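Arer Textured Wall Coating, Mineral, 1235 Charcoal

Item no. 3477

Arer is a ready-mixed mineral coating for inside walls. It gives a matte surface with a fine, irregular grain, and it is made in our workshop in Mirberg. You can apply it on old plaster, on drywall and on concrete, if the ground is firm and clean.

The charcoal shade is our darkest. Customers often ask if it will make a small room too heavy. We advise to use it on one wall only and to keep the neighboring walls in a light gray or white.

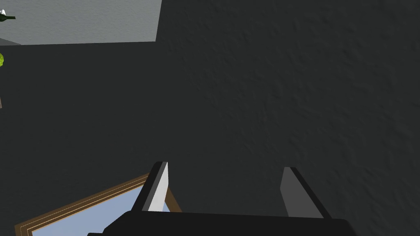 How to apply

Brush on one coat of Cudolia primer and let it dry overnight. Stir the coating slowly by hand – a fast mixer brings air into it. Spread a thin layer with a steel trowel, then work over it with a sponge float in small circles. More pressure gives a flatter surface, less pressure leaves more relief.
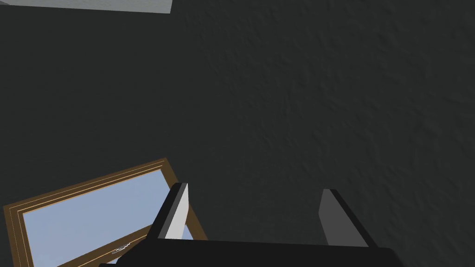
Please do not stop in the middle of a wall. The joint between two days of work stays visible, also after a second layer. For large walls two persons are better, one with the trowel and one with the float. Tools are cleaned with cold water.

Aravind Alva from our color room can mix a sample card for you before you order. Look at it in the evening too, with your own lamps, near the furniture and the things you use every day.

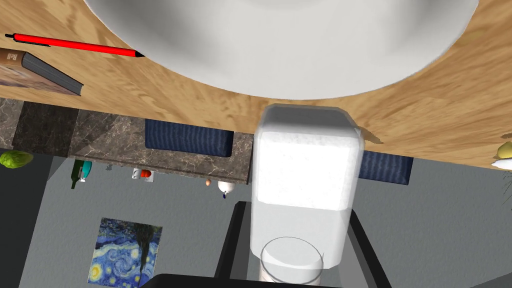
Delivery and storage

Closed buckets keep for 12 months in a dry place, free of frost. Tinted buckets cannot be returned. In July we close the workshop for two weeks, so please order early.

Questions about quantity: Florian Wieser, sales office Mirberg, extension 100.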